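Support > Petasum Task Planner > Setup Guide > Sorting Tasks

Print this page | E-mail this page

4.3 Defining a Labeled Sorting Task

This section explains how to set up a task in which the planner reads handwritten labels and assigns each item on the table to a basket. Complete camera calibration (Section 4.2) before you begin.
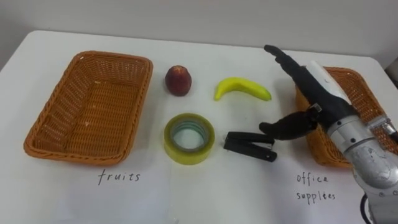
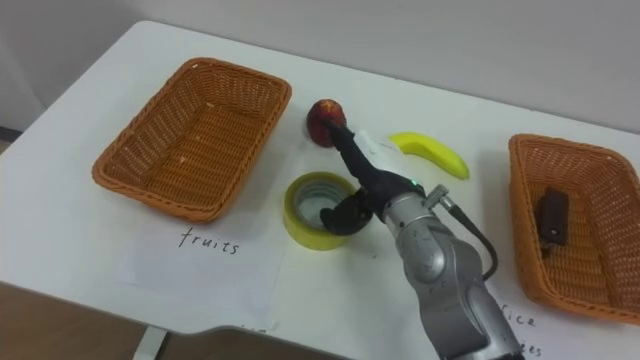
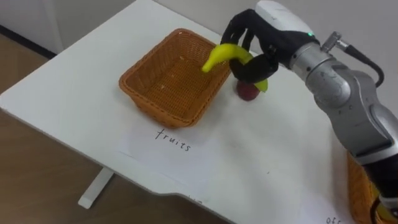 Sorting task with two wicker baskets on a white table; the "fruits" label lies in front of the left basket.

SETUP AND CONFIGURATION

1. Place one basket on each side of the work area. Lay each label flat on the table, directly in front of its basket.

2. In the Planner window, select New Task, then Labeled Sort. Enter a task name of no more than 21 characters.

3. Select Read Labels. The text found for each basket appears in the Targets list. Correct any misread word by hand before you continue.

Note: A label that is partly covered by the arm may be read as a fragment. Send the arm to its home position and select Read Labels again.

4. Select Detect Items. Each item is given a name, a category and a grasp type. The planner accepts up to 11 items in one task.

5. Review the category of each item. Fruit is assigned to "fruits"; items such as a stapler or a roll of tape are assigned to "office supplies". To change an assignment, drag the item to another target.

6. Set Release Height. The default suits most shallow baskets – increase it if the fingers touch the rim in simulation.

7. Select Simulate and watch the full sequence at least once. The Run button remains gray until the simulation has finished.

8. Select Run.

CAUTION: Keep hands and loose clothing away from the table while the arm is enabled. Pausing the planner does not remove power from the arm.

Note: If the planner stops with code 717, two items are too close together for a safe grasp. Disable the arm, move the items apart and repeat the procedure from step 4.

Task files are saved in the Lukholm project folder. Requests for additional categories should be sent to Shazia Warraich, Planning Software.

Related topics
4.2 Camera Calibration
4.4 Editing Grasp Types
4.5 Importing Tasks from Burka
6.1 Planner Stop Codes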